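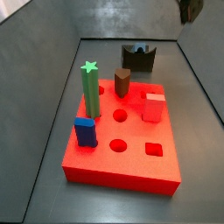
A shape-sorting board is an educational toy made up of a thick base and a set of loose blocks, each cut to match one of the holes in its upper face. Boards are made in wood, card or foam, and the child's task is to find the right hole for each block. The blocks in a set may differ in height as well as outline - a green star can stand well above a brown triangle on the same red base - so that the tallest piece is often the first one picked up.

The Gitodberg pattern, sold by Joly for use in nurseries, has 10 holes. A smaller board with six holes was made at Uston for home use. 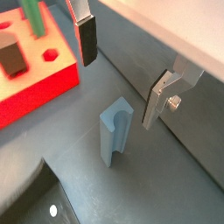
How does a child learn to match the blocks?
Early attempts are mostly trial and error. With practice, children begin to turn a block in the hand before trying it, and later choose the hole by eye.

Simple outlines such as the circle and square are usually mastered first. Stars and notched blocks take longer, as they must be turned to the correct angle.
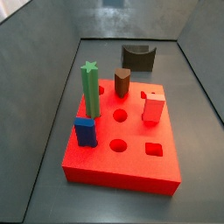 Blocks with many points can also be harder to draw out again, and some makers leave them long enough to be gripped above the board.

The toy collection at Brornosside holds 400 boards and 2,559 loose blocks, many of them parted from their original sets.
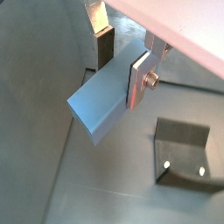 Joly has argued that loose blocks should be kept with the board at all times, and that a set with one piece missing is still worth using.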